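Re: [shopfloor] Sorting arms, are they there yet?
From: Masanobu Kuroda
Date: January 21, 2020
To: shopfloor list

Perron wrote:

> We had the Jornetti people in again before Christmas and I came away more
> impressed than I expected to be. Their line is that mixed small parts are
> as good as solved. You tip out a tray of whatever comes off the strip-down
> bench, the arms pick it over, and each kind ends up in its own bin. They
> are talking about putting it in at the Stonia site this year. If it works
> there I can't see why we would go on paying people to sit and sort relays
> from capacitors. Has anyone on here a reason to think it won't?

I have a few, and I'd like to set them out before someone signs for one of these things.

First, "as good as solved" is what I was told in November at Gesska, where I spent a day and a half watching a pair of arms do this very job. They were pleasant people and they gave me lunch. They also had a man standing by with his hand near the stop button the whole time, and he was the best sorter in the building. When I asked what he did when the arms were running properly he said he didn't know yet.

The good run I saw was all stiff parts. Blocks, cans, square things with flat sides that sit still when you touch them. The arm went down, shut its fingers, came up, moved over, let go. Fine. I have seen that trick done for years by much cheaper kit with a bowl feeder in front of it, and I don't see why we should clap for it now.

Then somebody put the wired parts back in and the day went downhill. A solenoid with its leads on isn't one object as far as a gripper is concerned. Pick it up by the body and the leads drag across everything beside it. Pick it up by the leads and it swings, or it comes off. A harness is worse again. Where do you hold it? One of our sorters would pinch it anywhere, give it a shake, drop it in the bin and be on to the next without having looked at it. The Gesska arms had 5 goes at one harness and got it on the last, and they took a neighbour along with it.

Which brings me to speed. I timed what I could with the watch on my wrist, so take it as you like. One tray of mixed parts took them 225 seconds, and that was with 2 parts put back on the tray by hand after they had gone over the side. I gave the same tray to one of their own packers, who had never sorted it before and was chatting to me while she did it, and she was done in nearly a third of that. I am told it will get faster. I was told that about the last lot as well.

Perron, you ask why we'd go on paying people. Because they also do all the bits that aren't called sorting. They notice when a board is cracked. They sweep up. They tell you that the supplier has changed the plug again. They find the little round thing that went under the bench. I have not seen any of that on a quotation. What I did see on the quotation was a line for "site preparation" with no number beside it, and you may remember what happened the last time we let one of those through.

I'm not against it for ever. If Jornetti will leave a cell with us for 3 weeks, on our parts, tipped out the way our bench tips them and with their own people sent home, I will stand there with a clipboard and report whatever happens. If it sorts, I'll say so to the whole list. What I won't do is go by another film with the slow bits taken out.

One more thing for those of you writing the parts list for Stonia. Please don't let them supply the test parts. Insist on the mixed stuff, boards and loose wires and solenoids with their leads still on, flat on a sheet in the tray, bins either side. That is the job, and if the demonstration is anything else then you've been shown a different machine from the one you are buying. It looks like nothing much, a tray of bits, and I think that's half the trouble when we try to explain to the office why it is hard.

Masanobu

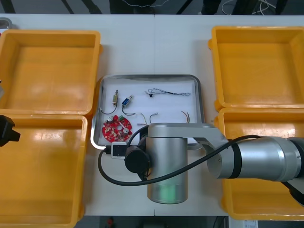
Perron replied that three weeks was fair, but that he would want the packer timed over a full shift as well, at four in the afternoon and with no visitor to chat to, and that a third of 225 seconds on one tray told him very little about tray two hundred. He would ask Jornetti about the loan and about the site preparation line. He still expected to be proved right on the stiff parts, and if the arms only ever took those off the bench he would count it as money well spent.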